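Talks > Local History > Speaker Notes

The Town Clock at Wurthorpe: Keeping Time Before the Railroad

Speaker notes, Ivana Maldonado

Start with the noon problem. Before the railroad came, every town set its own noon by the sun. Wurthorpe and Fultanby were 9 minutes apart, and people in both places thought the other town was wrong. Pause here. People usually laugh.

Next, who paid for the clock. The town raised 1,626 dollars by subscription. The list of names survives, and the largest gift came from the Quiroga dry goods store, which wanted the dial facing its front door. It got its way. Mention that the north side of the tower had no dial for years, and farmers coming in from that side complained in the paper.

Then the bell. Most people never looked at the dial at all. They worked by the sound. The mill rang its own bell at 6 in the morning, and the two did not always agree. Read the letter from the mill hand who was docked an hour's pay. Read it slowly - the spelling is his own.
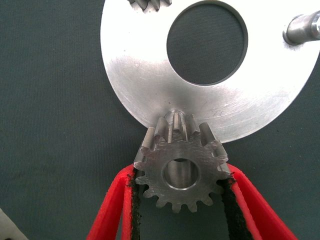
Move on to the change to standard time. The council voted on it twice. The first vote failed because the minister at Dernier Street argued that noon belonged to the sun. The second vote passed in August, after two families missed the same train.

Point out that the old habit lasted a long while. Diaries from the farms still say "sun time" and "town time" side by side. Xolani Shabalala found one that uses both in a single entry, for a birth. Give him credit for this, he did the reading.

If time is short, skip the part on school hours and go straight to the telegraph signal.

Close with the tower stairs and the penciled names on the wall. Take questions. Somebody will ask about daylight saving - say that it is a separate talk.

Related talks
Mill Bells and Working Hours
The Fultanby Depot
Reading Farm Diaries
Streets of Wurthorpe and How They Were Named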